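홈 탐색 알림 북마크 프로필

Sulastri Rahman
2020-04-21

1/
재택 글만 올리다가 오랜만에 연구 얘기 좀 합니다. 양팔 로봇으로 천 다루는 거요. 드디어 결과라고 부를 만한 게 나와서 타래로 풀어볼게요. 좀 길어요! 커피 가져오세요 ☕

2/
문제부터. 구겨진 천을 아무렇게나 놓고, 로봇이 그걸 펼치게 하는 겁니다. 개는 건 그다음 얘기고 일단 펼치기만요. 사람은 세 살만 돼도 하는데 로봇한텐 진짜 지옥이에요. 컵은 컵 모양이 정해져 있잖아요. 천은 놓을 때마다 다른 물건이 됩니다.

3/
기존에 우리가 쓰던 방식은 (내부에서 Grisik이라고 불러요, 뜻은 묻지 마세요) 모서리 찾기였어요. 이미지에서 모서리 후보를 뽑고, 제일 그럴듯한 걸 집고, 당긴다. 깔끔하죠. 모서리가 보이면요.

4/
근데 뭉쳐 놓으면 모서리가 안 보여요. 다 안쪽으로 말려 들어가 있거든요. 그러면 Grisik은 주름 끝을 모서리라고 우기고 아주 자신 있게 집습니다. 확신도 점수는 높은데 틀려요. 이게 제일 얄미움.

5/
1월에 Thodoris Margaritis랑 화이트보드 앞에서 한참 싸웠습니다. 저는 모서리 검출기를 더 키우자는 쪽이었고, Thodoris는 "안 보이는 걸 왜 찾으려고 해, 보이게 만들면 되지" 쪽이었고요. 네, 제가 졌습니다. 그것도 꽤 크게.

6/
그래서 나온 게 Macedo예요. 아이디어 자체는 단순해요. 모서리를 집을 자신이 없으면 일단 아무 데나 "건드려 본다". 살짝 누르고, 조금 끌고, 놓고, 다시 본다. 우리는 이걸 탐색 동작이라고 부르고, 펼치는 동작이랑 따로 학습시켰습니다.

7/
중요한 건 언제 탐색하고 언제 진짜로 당길지 고르는 부분인데요. 처음엔 임계값을 손으로 정했어요. 점수가 이 밑이면 탐색, 위면 펼치기. 아까 말했듯이 점수가 거짓말을 하니까 당연히 망했죠 ㅋㅋㅋ

8/
지금은 같은 장면을 조금씩 다르게 잘라서 모델에 여러 번 넣고, 집을 점이 얼마나 흩어지는지를 봐요. 다섯 번 물어봤는데 다섯 번 다 다른 데를 가리키면 모르는 거잖아요. 사람도 그렇고. 흩어짐이 크면 탐색으로 갑니다.

9/
이거 하나 바꿨을 뿐인데 엉뚱한 데 집고 끝까지 당기는 사고가 확 줄었어요. Thodoris가 그래프 보고 아무 말 없이 고개만 끄덕이고 감. 그 사람 기준으론 기립박수예요.

10/
데이터 얘기. 사람이 원격으로 양팔을 조종한 시연이 300개입니다. 한 시연은 천을 뭉친 상태에서 시작해서 조종하는 사람이 "됐다" 하면 끝. 여기서 됐다의 기준이 사람마다 달라서 중간에 규칙을 다시 썼어요. 이 얘긴 밑에서 또 할게요.

11/
300개가 적어 보이죠? 적어요. 근데 탐색 동작은 시연 하나에 여러 번 들어 있어서, 그 부분만 잘라내면 생각보다 양이 됩니다. 통째로 한 덩어리로 학습하면 이 이득이 없어져요. 나눠서 학습하자고 고집한 이유 중 하나예요.

12/
양팔인데 꼭 양팔을 다 써야 하냐는 질문을 많이 받아요. 펼칠 때는 써요. 탐색할 때는 한쪽만 씁니다. 둘 다 들어가면 서로 가리고, 천이 또 엉키고, 보는 제가 숨이 막혀요.

13/
그래서 Macedo에서는 탐색 중에 한 팔이 "대기" 자세를 잡아요. 그리퍼는 열어 두고 테이블 가운데를 향하게. 완전히 뒤로 빼면 다시 들어올 때 시간이 아깝고, 너무 붙이면 카메라를 가리거든요. 이 대기 위치 정하는 데만 꼬박 한 주 썼습니다. 논문에는 한 줄로 들어갈 예정 😇

14/
결과! 안 본 초기 상태 60개로 평가했습니다. Grisik은 60번 중 22번 성공, Macedo는 41번 성공. 같은 초기 상태를 최대한 비슷하게 다시 만들어서 둘 다 돌렸어요. (천이라 똑같이는 절대 못 만듭니다. 이건 한계로 적을 거예요)

15/
시도 하나당 제한 시간은 최대 400초. 성공 기준은 위에서 봤을 때 펼쳐진 면적. 처음엔 눈으로 판정했다가 저랑 Thodoris가 같은 영상 보고 서로 다른 답을 내는 바람에 면적으로 바꿨어요. 시연 규칙 다시 쓴 것도 그때쯤이고요.

16/
솔직히 느립니다. 탐색이 끼니까 Macedo가 Grisik보다 오래 걸려요. 성공한 것만 놓고 봐도 그래요. 빨리 틀리는 거랑 천천히 맞는 것 중에 저는 후자가 좋은데, 리뷰어도 그럴지는 모르겠네요 🙃

17/
실패한 것들도 봐야죠. 제일 많은 건 탐색하다가 천이 자기 위로 접히는 경우. 건드려서 보이게 하려던 건데 오히려 더 숨겨버림. 그다음은 두 겹을 한꺼번에 집는 경우. 두 겹 집기는 지금 방식으로는 못 풀 것 같아요. 촉각이 있어야 할 듯.

18/
말로만 하면 재미없으니까 셋업도 하나 올려요. 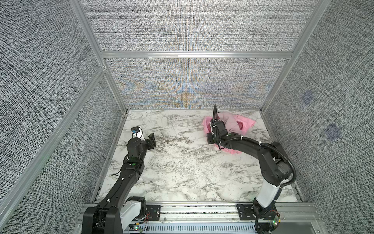 오른팔은 분홍 천을 누르는 중, 왼팔은 그리퍼 열고 대기. 상판은 흰 대리석 무늬.

19/
분홍 천 예쁘다고 하신 분들 고마워요 ㅋㅋ 학습 때는 다른 색도 썼고, 색은 생각보다 별 영향이 없었어요. 오히려 두께가 문제예요. 얇으면 주름이 자잘해서 집을 점이 흩어지고, 그러면 로봇이 겁먹고 탐색만 계속합니다. 약간 저 같음.

20/
대리석 무늬 상판은 처음에 다들 반대했어요. 천 영역 따낼 때 방해된다고. 근데 단색 상판에서만 학습한 모델은 상판 바꾸자마자 무너지더라고요. 무늬 있는 데서 같이 학습시키니까 나아졌고요. 제대로 비교 실험한 건 아니라서 논문에는 안 넣을 거고, 여기서만 말해요.

21/
벽 패널은 배경 정리용이에요. 사방이 훤히 트여 있으면 뒤로 사람 지나갈 때마다 학습 영상에 다 들어가요. 예전 데이터에 제 후드티가 얼마나 많이 나오는지 아세요? 모델이 제 후드티를 천으로 인식한 적도 있어요. 진짜로요.

22/
손목 카메라 쓰냐고 물어보신 분! 써요. 위에서 보는 시점만으로는 그리퍼가 천을 누르는 순간에 정작 누르는 데가 안 보여요. 손목 카메라를 빼고도 돌려봤는데, 펼치기는 버티고 탐색이 많이 나빠졌어요. 표는 정리되면 올릴게요.

23/
코드 공개는 할 거예요. 저장소 이름은 Giltametti로 정했습니다 (역시 뜻은 묻지 마세요). 지금 상태로 올리면 주석의 절반이 욕이라서 청소부터 해야 해요. 시연 데이터는 용량 때문에 나눠서 올릴 것 같아요.

24/
다음은 개기예요. Drollstead 쪽 팀이랑 같이 해볼 것 같은데, 거긴 이미 펼쳐진 천을 개는 걸 잘하고 우리는 펼치기까지만 하니까 이어 붙이면 되지 않을까? 하는 아주 순진한 계획입니다. 펼쳐졌다의 기준부터 서로 다르다는 걸 지난 통화에서 알았어요 ㅋㅋㅋㅋ

25/
질문 있으면 답글로 주세요. 특히 두 겹 집기를 촉각 없이 풀어본 분 계시면 꼭이요!! 커피 사겠습니다. 지금은 화상으로밖에 못 사지만요.

26/
아 그리고 14번에 오타 있다고 DM 주신 분 감사해요. Grisik 숫자 고쳤습니다. 22번이 맞아요.

마지막 수정: 오후 9시 12분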